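Bench tips from the arm build, part 2

Posted by Jaruwan Paisan in Workshop Tips

Second batch. First batch was mostly about clamps and not gluing your sleeve to the table. These are from the sorting arm Sombat Limsakul and I have been building on the long bench at Clinby since November. Bin in, bin out, small parts, two fingers, one wrist camera. Not fast. No order to any of this, I wrote them on masking tape as they came up and the tape is losing its stick.

Mount the arm before you tune anything

We tuned on a clamped board for a week. Then bolted down properly and had to do all of it over. Bolt first. Four bolts, big washers, through the bench top if whoever owns the bench will let you. If they won't, a slab of countertop offcut with a lip screwed under the front edge will hold fine for light work.

Check the bolts again after the first evening. Wood compresses. Ours took another half turn on every one.

Cables

Leave slack at the wrist. More than that. Run the joint to both ends of its travel by hand with the power off and watch the cable the whole way, then add a bit more.

Hook and loop strap, no zip ties, until you are completely done. You are not done. I went through 82 zip ties before I gave in and Sombat has a jar of the cut ends on the shelf as a reminder.

Label both ends of every cable. Both. A flag of tape folded over with the number on each side, so you can read it whichever way it hangs.

Keep motor power and the camera cable apart where you can. Where they have to cross, cross them square. We had picture dropouts only when the shoulder moved, and that was the whole fix. Took an evening to find and five minutes to do.

Fingers

Flat plates are a fine place to start. Don't go buying soft fancy ones until you know what you're picking up.

Round the tips off with a file. Square corners catch on bin walls and on each other.

Anything flat lying on a flat floor is hard. The fingers want an edge and there's hardly one to get. Things that helped a little: a thin foam mat under the parts, tipping the bin a few degrees so stuff slides to one wall, closing slower. What helped most was grabbing by the tall bits instead of the rim, but then you have to care which tall bits. A screw terminal can take a pinch. A capacitor standing on two legs, no.

If you line the fingers, heat shrink tube is ok for a day or two, bicycle inner tube is better. Contact cement, scuff both sides first, wait untill it's tacky. Then wait more.

Mark the finger position at full open with a paint pen on the slide. When something slips you'll see it right away.

Bins

Shallow ones. Deep bins look tidy and then the wrist hits the wall.

Dividers are great for sorting and a pain for the gripper. Teach the arm how high the divider is and have it lift well clear before it crosses. Ours now goes straight up, over, straight down. Slow, ugly, hasn't clipped a ridge since.

Don't pile. A single layer with finger room between the parts. If two boards sit edge to edge there's nowhere for a finger to go down between them, so leave a gap when you load or teach it to nudge one over first. We do the nudge. Works more often than I expected.

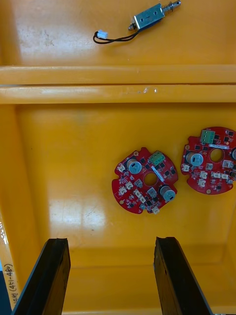 Solenoid up top, round boards in the big half, open fingers coming in from below.

Parts with wires on them go in their own compartment. Leads find everything. I fold the wire back on itself and put one turn of paper tape around it so the plug stays near the body. Never pick up by the wire, by hand or by robot.

Number your bins on the side, up and down the wall if there's no room across. White tape and a fat marker. The fancy label maker tape peeled off ours in the first week, marker on plain white tape is still there.

Pick one bin color and stick to it. Yellow does nicely for red boards. It is no good at all for brass standoffs, ask me how I know. We keep one gray bin for those.

Glare

Biggest time eater of the whole build. Glossy plastic plus a ceiling light gives you a white blob on the floor of the bin, and the camera thinks the blob is a part. Or it thinks a part has a bite out of it.

Cheapest to most annoying, what we tried:
Turn the bin a quarter turn. Sometimes that's enough.
Sheet of baking parchment over the lamp, well off the bulb, LED only please.
Scuff the floor of the bin with a gray abrasive pad. Small circles, then wash it. Takes the shine down a lot.
Matte drawer liner cut to fit. Best result, but it curls at the corners, so use double sided tape right out to the edge.
Blackout curtain over the window. Sombat's idea. Everyone else at Clinby hated it and it lasted till Wednesday.

Whatever light you land on, leave it alone after. Write down where the lamp stood. Tape an X on the bench.

Camera at the wrist

Set the focus at the height you grab from, not at the height you look from. I did it backwards.

You want both fingertips in the picture. If you can see the tips you can see what went wrong. If you can't you're guessing.

Dab of hot glue on the focus ring once it's right. Peels off with a little alcohol if you change your mind.

Wipe the lens at the start of every session. Dry cloth. Workshop dust is mostly sawdust here and it gets everywhere, it gets in the coffee.

Bare boards

Pick them up by the edges. Wear the wrist strap even if you feel silly. Ground the metal on the gripper to the same point as the mat, it's one wire.

Round boards with a hole in the middle hang nicely on a dowel for storage. Put a paper disc between each one so the tall parts on one don't scratch the next. For testing the arm use dead boards, there's a box of them under the sink and you can drop those all day. We did.

Loose stickers on boards should come off or get pressed down. A label that's half up will stick to the finger lining and then the board comes along for the ride.

Solenoids

Small push-pull ones are handy for a cheap release pin or a latch. Three things. Check the duty rating before you hold one on, plenty of them are only meant for a short pull and they get hot enough to smell. Put a diode across the coil. And don't lose the spring, it goes under the bandsaw and you will not see it again.

Driver boards

We're on the Ruten board now, had a Vovon before. Both work. The Ruten has screw terminals that take a thicker wire so it won that argument. Tin the wire ends? No - use ferrules. Tinned ends creep in a screw terminal and loosen up. The crimp tool was the best money we spent.

Fuse on the supply side. Put the stop button where your left hand already is. Not behind the arm. Ours was behind the arm.

Keep a log

Paper notebook, pencil on a string. Date, what you changed, one thing only, what happened. We're at 446 picks logged on the current fingers and the useful pages are all the bad ones. Write down the misses and what sort of miss: slid out, never touched, grabbed two. After a few pages you can see which one is eating you.

Change one thing at a time. I know. We changed the lamp and the lining in the same evening and lost a whole page of results.

When it gets cranky

Power off, move every joint by hand, feel for the rough one. Nine times in ten it's a cable snagged or a screw backing out. Thread locker, the blue kind, on metal into metal. Keep it off plastic, some plastics crack.

If it drifts over an evening, let it warm up before you zero it. Ours gets fifteen minutes of waving at nothing, then zero, then work.

If it's late and you have already fixed the same thing twice, go home.

Stuff we used, for the people who asked last time: gray abrasive pad, drawer liner, inner tube (a dead one from the Limsakul garage), ferrules and crimper, paint pen, blue thread locker, paper tape, fat marker. Spent 59 dollars on all of it, not counting the crimper. Crimper was on loan and then I bought my own.

Next batch is drawer slides and the belt. Sombat says the belt is easy. If you've got a good way to cut a timing belt square leave it in the coments, mine come out looking chewed.

4 comments | Older: Bench tips from the arm build, part 1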